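9/9/24
By Chak-lun Hsieh

Minutes of the monthly meeting, Skellmont House, laundry and clothing room

The meeting opened at 6:30 p.m. in the small kitchen on the ground floor, as the dining room was taken. Present were all residents of the second floor, two from the first floor, and Kollár for the house office. Pimik sent apologies and a written note, read under point 4. Minutes by Chak-lun Hsieh.

1. Minutes of the last meeting

Accepted with one correction. The second dryer was repaired on a Thursday, and the earlier minutes gave another day. There were no further remarks.

2. Folding table

The folding table has again been used for storing bags overnight. It was agreed that the table must be free by 10 p.m. every evening. Things left on it after that hour go to the shelf under the window, and the person who moves them should write the date on the paper which hangs there. Kollár asked that wet clothes are never put on this shelf, because the wood has already swollen at one end. A question about buying a second table was postponed. The only place for it is in front of the meter cupboard, and this must stay open.

3. Unclaimed clothing

This point took the longest time. When the baskets were sorted on Saturday, 57 single socks were found, and also towels, two pillowcases and one child's sweater. The sweater was recognized at the meeting and given back. The pillowcases will be washed once more and kept for guests.

For the socks there were different opinions. One proposal was to throw all of them away at the end of September. Another was to keep them until the winter collection, which accepts textiles for recycling also when they are not in pairs. After discussion the second proposal was accepted, with the condition that everything goes into one closed box and not on top of the machines.

It was then discussed how to sort. At present we sort by color only, and the dark ones are the problem. Black and charcoal look the same in the evening under the ceiling lamp, and people take home the wrong partner. It was proposed to look first at the knitting — ribbed or smooth — and only after this at the color. With ribbed knitwear one should also compare how wide the ribs are and how the top edge is finished. Dark pieces should be compared by the window in daytime.

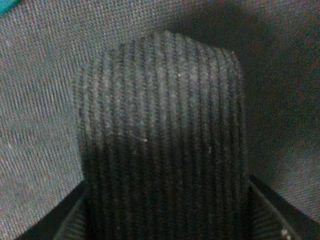 Ferero asked whether this is not too much work for a sock, and suggested that each room simply pins its pairs together before washing. Safety pins cost very little, Ferero said, and in the former house this had worked well for years. Kollár answered that pins are not allowed in the machines, as one was found in the pump in spring. Small net bags were named as an alternative. Those who want to try them will do so until the next meeting and then report. No obligation was decided.

4. Note from Pimik

Pimik writes that the detergent money is now at 300 crowns and that this is enough until the end of the month. The larger package should be bought next time. Pimik also asks that the measuring cup be returned to the laundry room. The cup was seen in the bathroom on the first floor and will be brought back.

5. Washing times

The rule of 3 loads per person per week remains. Bed linen does not count. A wish for washing on Sunday morning before 8 was not accepted, as the spinning is heard clearly in the rooms above.

6. Other matters

The light in the corridor switches off too early — Kollár will ask the office if the timer can be changed. The drying lines need to be tightened, and this will be done together with the cleaning of the filters. The key for the clothing room hangs again on its usual hook.

The meeting closed at 7:50 p.m. The date of the next meeting will be put on the door of the laundry room.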